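**Repaint the doors or leave the wood?**

**dustau_59:** We close on the condo in July and I keep going back and forth. The walls will be pale gray-green and my sister says orange-brown doors will fight with it. I got a quote of $400 for painting all of them - is that crazy?

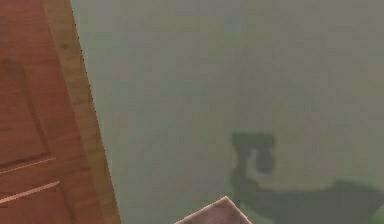 *Reddish-brown door, lighter tan wood alongside*

**Karim Shawky:** Please don't! Once you paint trim like that you're sanding for the rest of your life. I stripped 19 doors in the Ashour building and I still dream about it.

**fokiafan:** Disagree with Karim. Paint is fine if you prime properly (two coats, and let it cure). Orange wood makes a room feel like 1994 to me.

**Karim Shawky:** And white doors feel like a dentist's office, so there we are.

**nelero916:** Team wood. Warm brown next to a soft green is lovely - try some flowers in there before you spend a dime.

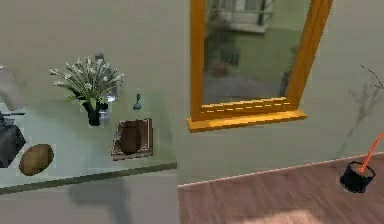 *White flowers, black vase, gray-green wall*

**fokiafan:** OK, the green is pretty. I'd still paint the doors.

**dustau_59:** Ha, so no help at all! I might do just the closet door first and see if I hate it. What primer did you use, fokia?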